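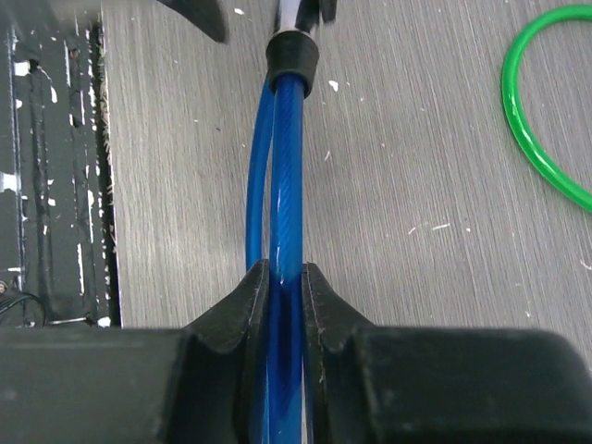 3.2 Households and shed keys

Survey ran in September, 200 forms out, 71 back from Bravholm allotments. Low, but better than Gondeck. Most plot holders share a tap and a key with at least one neighbour. Declercq found the same in the older plots. Water use per plot did not follow plot size, wich we had expected.
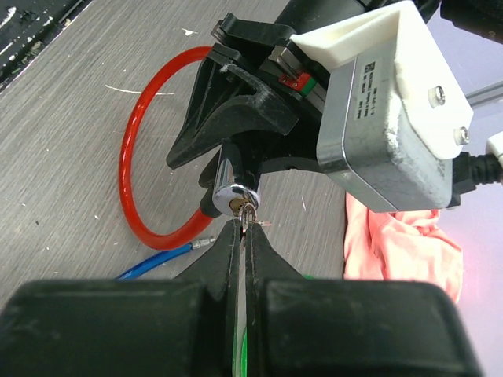
Figure 2. Access on shared plots.

Sharing a key went with more evening visits. Plots with a single holder were left longer between waterings, up to 45 hours in dry spells. Babaei's diary data agree, mostly.

Shares 45 | Comments 0

Related items
Smits: Rainwater and small plots
Babaei: Evening gardeners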